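Stripes at Home: Notes for the Ralgate Textile Circle Talk
Huia Sheehan
February 12, 2023

Opening

Thank Fenna Willems for the hall and the tea. Say hello to the back row (ask if they can hear me!).

Start with a show of hands: who slept under something striped last night? Wait for the hands. Then ask who could draw it from memory, colors in the right order. I tried this at home and got mine completely wrong, and I've owned that blanket half my life.

Stripes are the first pattern most weavers ever make, and I still think they're the most exciting one. You change the yarn, you keep going, and there's a pattern. 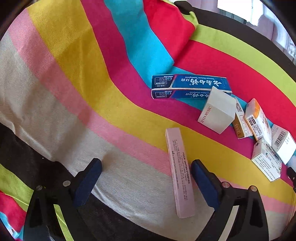
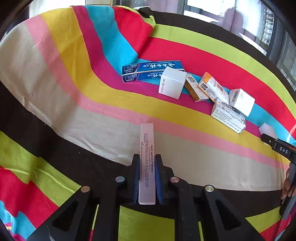 Stripes over a wide piece of fabric, and a slim box with "paul frank" in its small print.

Where stripes come from

On a plain loom there are two ways to get them. Put the colors in the warp and the stripes run the length of the cloth. Put them in the weft and they run side to side. Hold up the two samples from the Nepia bag, green one first, and pass them down opposite sides of the room.

Warp stripes are decided before you weave a single row, so you'd better like your plan. Weft stripes you can make up as you go, and I love that. You run out of brown, you use gray, and the blanket has a gray stripe in it forever.

Mention that a slanted stripe on a bed or a sofa can just be a straight one laid crooked. It can also be a proper diagonal, printed or worked in. Turn a corner over and look at how the stripe meets the hem.

The Fenolley blanket

Unfold it slowly! Two people to hold it, Cameron Hoani has offered to take one end.

Made in 1931 in the old Fenolley shed, on a loom too narrow for a full bed, so it was woven as 3 panels and sewn together. Get people to come up and find the seams. The stripes match beautifully at the left seam and then wander off at the right one, further and further toward the foot. I adore that right seam. Somebody was beating the weft a little harder on the last panel, and you can see it happening row by row.

Paora Ngata's letter goes here. Read only the second paragraph, the one where his aunt counts the bands to fall asleep and always loses her place at the mustard one.

Pause for questions before folding. Fold along the old creases? No, fold it somewhere new, and say so out loud.

Looking after them

Keep this part short, people will want to swap their own methods.

Test every color for bleeding, and I do mean every color. A damp white cloth pressed on each stripe will do it. Red and navy are the usual troublemakers. Wash cool, dry flat, out of the sun. A striped blanket fades unevenly, and the middle bands usually go first if it lives by a window.

For mending, match the thickness of the yarn first and the shade second. Pass around the darn Manaia Costigan did in April. It's a bit too pink and it still disappears from six feet away.

If there's time

The sample book, pages with the ticking stripes. The 300-row scarf, only if someone asks about planning on graph paper.

Sign-up sheet for the Edus mill visit is by the door. Bring your own striped thing next month, and please bring the ugly ones too.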